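Clomo 6: timeline and segmentation tools for two-handed recordings

Clomo is the desktop program we use to line up, trim and label recordings made with hand-held grippers, and version 6 is the one we've been wanting to put out for a long while. You drop in a session folder, it finds the streams, and you get one timeline with the head view on top and a track for each hand underneath. Scrub anywhere and everything moves together!

What's new

Automatic alignment. Clomo now reads the gripper opening from the wrist view and matches it against the encoder log. In the old version you had to do this by eye, one session at a time, and Senthil Annamalai (who wrote most of the new code) got so tired of it that he started on the replacement before we'd agreed to have one.

Marker tracking that copes with hands. A marker plate gets covered by a sleeve or a thumb all the time, so the tracker carries the pose across short gaps and paints those stretches gray on the timeline. You can accept them, cut them, or fix the two ends and let it solve again.

Segment suggestions. Reach, grasp, carry, release, idle. They're only suggestions -- press Tab to accept one, drag an edge to move it. On food and kitchen work we still correct a fair number by hand, mostly at the grasp, where small soft pieces barely change the finger opening.

Export to Zirkuvus and Hedegaard layouts, with or without the raw streams.

System notes

Clomo runs on Linux and Windows. 16-bit depth streams are read but not yet shown. A session may hold up to 5 video streams and 80 labels, and the preview is drawn at 576 lines whatever the source, which keeps scrubbing smooth on a plain laptop. Exports always use the full source resolution.

A head view and a gripper view from one tabletop session:

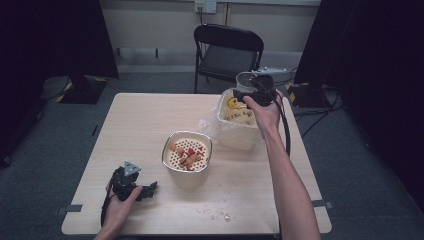
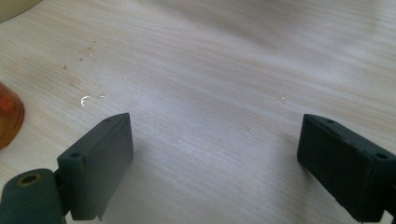
Views can be pinned, swapped or popped out onto a second monitor, and Clomo remembers the arrangement for each project. If you label as a team, save the arrangement into the project file and everyone opens the same screen.

Sustumix users can open their old projects directly. Labels and cuts come across, custom colors don't (we're working on it). Keep a copy of the old project until you've checked the cuts, as version 6 saves in a new format that earlier versions can't read.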